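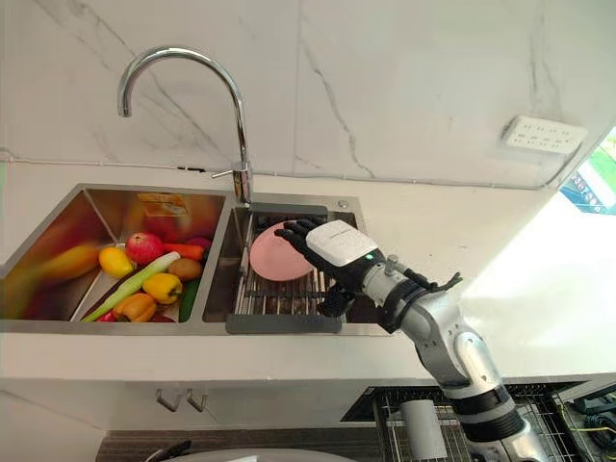
The letter from Ó Dálaigh came in January, and Niamh Keane read it standing up with her coat still on. It was two pages long and said what he had told her on the phone, that her uncle had left her the house at Fodlow and that her cousin meant to argue. She put it on the white countertop beside the sink, where the fruit and vegetables were heaped in the bigger basin, and a pink plate stood in the rack in the other one. She moved the letter further along so it wouldn't get splashed. Then she took her coat off and read it again.

The house had three rooms downstairs and a boathouse that had lost its doors. She had spent every summer there until she was fourteen. Her uncle had taught her to row, to gut mackerel and to keep out of the way when he was doing his accounts. He hadn't talked much. After her mother died he had written to her every month, half a page each time, mostly weather.

Her cousin Fergal had lived six miles from the house all his life. He had driven the old man to the hospital and back and cleared his gutters. He had also, according to Ó Dálaigh, borrowed money from him twice and paid it back once. The sum outstanding was 2,000 euros. Ó Dálaigh thought this would be useful.

'Useful for what?' she had asked him.

'If it goes further,' he said.

She rang Fergal that evening. It took him a long time to answer and when he did there was a television on behind him.

'I wondered when you'd ring,' he said.

'I only got the letter today.'

'I got mine last week.'

She asked how he was and he said he was grand. She asked about his back. He said that was grand too. Somebody turned the television down.

'I don't want to fight you for it,' she said.

'You wouldn't be the one fighting. You have it already.'

She said she would come down, and he said she could please herself, the key was where it always was.

She took the early train and then the bus, which went round by Nitura now that the coast road was closed. It added an hour. There were two other passengers, a woman with a sleeping child and a man who got off at the creamery without a word to the driver. The fields were under water on the left side. She had brought sandwiches and ate them before nine.

The key was under the upturned bucket. Inside it was very cold and smelled of turf and damp newspaper. His cap was on the hook. She lit the range, which took her four matches, and went out to look at the boathouse while the room warmed up.

The boat was gone. She stood looking at the two trestles where it should have been. It was called the Hurnura, after a place her uncle had worked when he was young and would never say anything about. She had painted the name on herself the summer she was twelve, badly, with the last two letters squeezed together because she had started too big.

Fergal's van came down the lane at three. He was greyer than she remembered and he walked with one hand on his hip.

'You've the range going,' he said.

'Where's the boat?'

'In my shed. The roof was coming in on top of her. I've had her up there since October.' He looked at the trestles. 'He asked me to. I've two planks done on her and there's a third to do.'

She made tea. There was no milk, so they had it black, and he put his cup down on the window sill exactly where her uncle used to.

'What did you borrow the money for?' she said.

He didn't seem surprised that she knew. 'The first time was the van. The second was the timber.'

'What timber?'

'For the boat.'

'You borrowed money off him to mend his own boat?'

'He wanted to give it to me and I wouldn't take it. So we called it a loan.' He turned the cup by its handle. 'It was a stupid way of doing it. There was plenty left over and I spent that on the shed. I'd have paid him.'

She thought about Ó Dálaigh and his two pages. Outside it had begun to rain, and the water ran down the inside of the window as well as the outside.

'What is it you want?' she said. 'If you could have any of it.'

He took so long that she thought he wasn't going to say.

'The boathouse,' he said. 'And the bit of ground down to the slip. I'd put doors on it.'

'And the house?'

'What would I do with a house? I have a house.'

She got up and put more turf in the range. The bus back was at half past five and he said he would run her up to it. On the way they stopped at his shed, and he held the torch while she climbed in past the mower and the bags of cement. The boat was upside down with a blanket over the stern. She lifted the corner of it. He had sanded all round the name and left the paint alone.

'I wasn't sure about that bit,' Fergal said.

'Leave it,' she said, and put the blanket back.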